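Red marble bench top: worth it or daft?
Surfaces and Worktops > Workshop benches
Page 1 of 1

gritstone_57
I've been offered a slab of red marble with white veining for the top of a small bench in the back room. Rirkon want 247 for it cut to size, edges done, delivered to the door. The man on the phone told me it would "see me out". I've heard that about a kettle.

The bench is for fiddly jobs, plugs and hinges and that sort of thing. Current top is an old door. Has anyone lived with marble under tools, as opposed to under a fruit bowl?

pellmell
Don't. It's soft, it stains and it's cold on the wrists in December. We had a marble washstand in the hall and a single lemon slice did for it overnight.

gritstone_57
I don't plan on many lemons.

pellmell
Vinegar then. Flux. Half the stuff you clean contacts with. The salesman won't mention any of it.

Ghada Issa
I'll disagree with pellmell a bit. We've used a marble top for small work for years and the polish has gone dull in one patch where everyone leans. The rest is fine. Red with heavy veins hides a lot more than plain white would, so the washstand isn't a fair comparison.

What I would question is whether it's marble at all. Some of what gets sold under that name is a printed sheet on board. Ask for an offcut and look at the edge. If the veins stop at the surface you have your answer.

gritstone_57
Asked. They "don't normally do offcuts". Make of that what you will.

oddsocket
For 247 I'd want the offcut framed.

Red with white veins, pale wall behind. 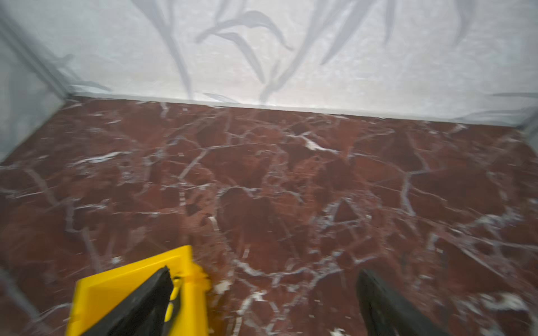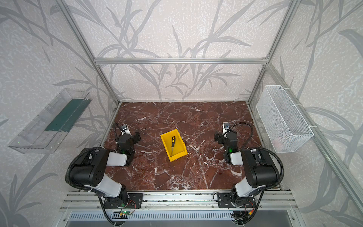
My own worry with a top like that would be finding things. I dropped a grub screw on a friend's veined worktop and spent most of an evening on my knees before it turned up on the worktop, sat on a grey streak. A plain top shows you everything. I know people say it looks smart, but you're going to be squinting at it for hours.

A little bin for the screwdriver helps. Get a yellow one. Anything loose on a busy pattern is as good as lost.

pellmell
So that's a vote against.

oddsocket
It's a vote for a bin.

Ghada Issa
The squinting point is fair and I hadn't thought of it. We put a grey mat down for anything smaller than a pea. But then you're paying for marble and working on a mat, which I admit looks silly written down.

tinlid
Has anybody asked what it weighs? A door on trestles is one thing. Stone needs a proper frame under it, and it needs holding up evenly or it cracks along a vein. I would not trust the average shop bench kit. Skeltard sell a steel frame for 124 and the leaflet gives a load figure with no mention of whether that's spread out or all in one place. I wrote and asked. I got the same leaflet back.

gritstone_57
That puts me at 371 before I've bought so much as a bracket. The door was free.

tinlid
Keep the door.

varnish_and_be_damned
You lot are joyless. I put Trustine sealer on mine twice a year and it wipes clean every time. Tea, oil, the lot. Buy it and enjoy it.

pellmell
Twice a year according to the tin, or twice a year because it stops working?

varnish_and_be_damned
According to the tin.

pellmell
The tin is sold by the people who sell the tin.

Ghada Issa
Sealer does slow down oil, to be fair. It won't stop acid taking the shine off. Those are two separate problems and the adverts run them together.

oddsocket
My neighbour had a quote from Varela for a whole run of it, kitchen and utility, and it came to 3,220. He went and bought laminate in the same red. I've had my hands flat on it and I still had to look twice. Some of the smaller veins repeat if you know where to look, and now I can't stop looking, so perhaps don't.

gritstone_57
See, that's tempting. What does laminate do under a hot soldering iron?

tinlid
Blisters. Put the iron in a stand like everybody else.

varnish_and_be_damned
Marble wouldn't blister.

tinlid
No, you'd only have to worry about the flux, the tea, the frame and the grub screws.

gritstone_57
Update, 7th of the month and still no offcut. Rang again and a different man said the slab might be "a marble type product". I asked what type. He's going to find out. I've told him I'm not paying a deposit until I've seen a cut edge in daylight.

Ghada Issa
Good. Take a torch as well, their yard might not have much daylight in it.

pellmell
And a lemon.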